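Lost Glove Bin Is Back at Ferbridge, and It's Already Filling Up

Oct 10, 2022

I have a soft spot for odds and ends, so I was way too happy to hear that the big gray bin is back in use over at the Ferbridge reuse hall! If you missed it last year, the idea is simple: anything sturdy that turns up without an owner (work gloves, brushes, bottles, you name it) goes into the one bin, and it gets sorted from there and handed back out to people who can use it.

Niloufar Zamani runs the sorting, and she told me they passed along 3,516 items last season. This time she's hoping for 4,000, and she'd really love more gloves. Singles are fine too. A surprising number of people only ever lose the left one, she says, so a lonely right-hander has a decent chance of finding a match.
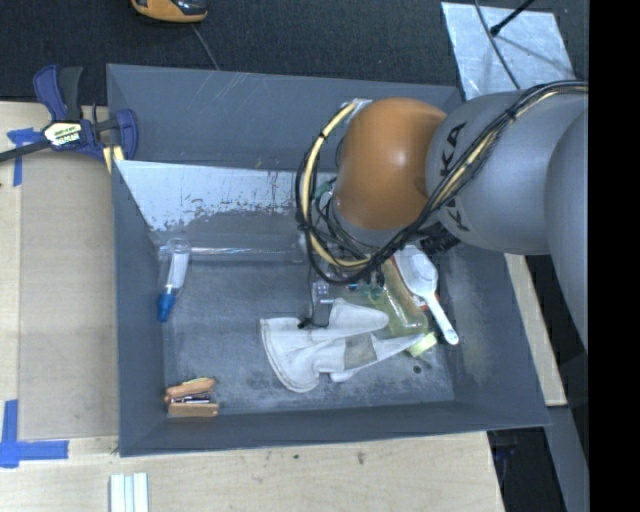

Brushes are the other big request, mostly from the garden crew on Akelano Street, who went through 690 of them (how?!) getting the beds and paths cleaned up. Bottles are welcome as long as they're rinsed and have nothing left inside. Please don't bring glass, paint cans or anything with a blade on it.

I dropped off a bag myself, mostly gloves from when I thought I was going to redo my own patio, and the whole thing took me five minutes, parking included. Vasilică Jitaru was at the desk and he'll give you a slip if you want to hear where your stuff ends up.

Drop-offs are open from 11 in the morning until the hall closes, through the end of November. Use the side door on Roman Lane, the front one sticks. Sorted items go out on the shelves by the Flidness room, free to anybody who wants them.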